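Ostard's printed floor goes down in 12 more study rooms
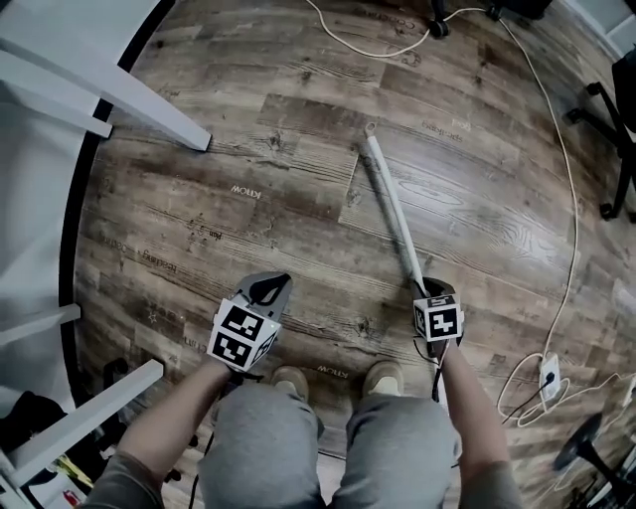
Planks stamped with stray words such as "work" and "spotlight" are meant to make a study room feel less like an office. That is the claim from Ostard, which wants its wood-look laminate down in 12 more rooms by June. Whether anyone studies better on it is another matter. Frauke Tiedemann, who chose the mixed brown and grey boards, says they "start conversations". Cleiton Xavier, a tenant for 4 years, has yet to have one. "Some of the words are upside down," he said. "I'd have taken a plain floor and a better lamp." Ostard would not give a price per room, and has published no survey of the people using them.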